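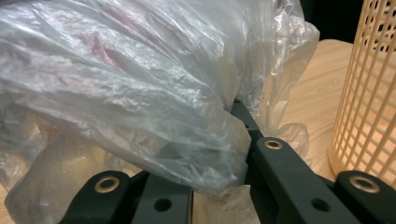

Bag Day Is Back, and It Has Outgrown the Back Table

If you have a drawer, a cupboard or (in my case) an entire laundry room shelf stuffed with crumpled plastic bags, we want them! The spring round of Bag Day at the Flurnitden makes room for the kind of plastic that never seems to belong anywhere: the thin, cloudy, crinkly film that comes wrapped around bedding, coats, bread, paper towels and pretty much every parcel that lands on the porch.

In April we took in 665 bags in one afternoon. I still can't quite believe that number. Farzana Marikar kept the tally on the back of a seed catalog and ran out of margin before the coffee was even poured. We had planned on 200, we had tables for 200, and by the middle of the afternoon we were sorting on the window ledge, on the piano lid and on top of the chest freezer.

So for this round we have the big room. Doors open at 1:00 on 19 May 2019, and we'll keep going until the tables are clear or the cookies are gone.

What to bring

Any soft, stretchy, see-through or cloudy plastic bag is welcome, clean or nearly clean. Garment bags, bread bags, produce bags, the outer wrap from toilet paper, the big baggy ones that comforters come in. Crumpled is fine. You do not need to fold anything beforehand, and please don't knot them! A tight knot in thin film is a misery to get out, and Malou Þrastardóttir spent a good part of last time picking at them with a crochet hook.

Do check for anything left inside. The cloudier bags hide a lot more than you'd think, and a bit of color showing through the folds is worth a second look before the bag goes in the pile. Last time we found a child's mitten, a good dish towel, two library cards and a birthday card with the money still in it. All of them got home except the dish towel, a blue check one, which is on the hook by the sink if it's yours.

Please leave the crackly stuff at home, meaning chip bags, cellophane from flowers and the wrappers from granola bars. Same goes for anything with food stuck to it. We have one sink.

What happens to it all

The good ones get folded and used again. Big clear bags go to the winter coat closet, where they keep the dust off until fall. Medium ones go to the seed swap for covering trays, and bread bags are always wanted by the people who make up the produce shares. A surprising number go straight back out the door with someone who needed exactly that size, and I love that part.

The torn ones go to the plarn table. Plarn, for anybody new, is plastic yarn. You flatten the bag, cut it crosswise into loops, link the loops together and roll it all into a ball. After that you can crochet it or knit it or weave it. Malou has been making sitting mats for the ball field bleachers and they're wonderful, springy and light, and you can hose them down. She finished the fifth one this month, a big oval with a pink stripe, and she's already talking about a rug for the porch.

Thin film makes a soft, slippery yarn that takes some patience. Cut your loops wider than you think you should, at least three fingers across, and pull gently when you join them. If you've only worked with grocery bags you'll notice the difference right away. I found it maddening for the first half hour and then I didn't want to stop.

How to fold a floppy bag

People keep asking, so this is how we do it at the table. Lay the bag down and smooth it from the closed end toward the opening with the flat of your hand, so the air has somewhere to go. Fold it in half the long way, then in half again. Smooth it once more. Roll it up from the closed end, snug but not tight, and tuck it into a cardboard tube or slip a rubber band around it. The very slippery ones behave better on a towel than on a bare tabletop. Farzana swears by a rolling pin for the stubborn wrinkles and I have to admit she's right — it takes two passes and the thing lies down like a bedsheet.

If you'd like to do a few at home to get the feel of it, wonderful. A shoebox holds 17 rolled bread bags standing on end, which was the cause of some cheering in my kitchen.

Helping out

We could use hands at the sorting tables for the first hour especially, and anyone with sharp scissors they don't mind lending, with a name on masking tape around the handle. Paper towel tubes too, as many as you can save. Kids are very welcome at the plarn table if they're old enough for scissors, and the younger ones seem to be happy stomping the air out of things, so bring them along as well.

Parking is on the gravel side. Come in by the kitchen door, drop your bags in the first bin on the left, and get yourself something to drink before you sit down. There'll be lemonade, and Malou is making the cardamom cookies again.

If you can't make it that afternoon, leave your bags in the covered bin on the porch any time during the week before. Weigh them down with the brick, please. They travel.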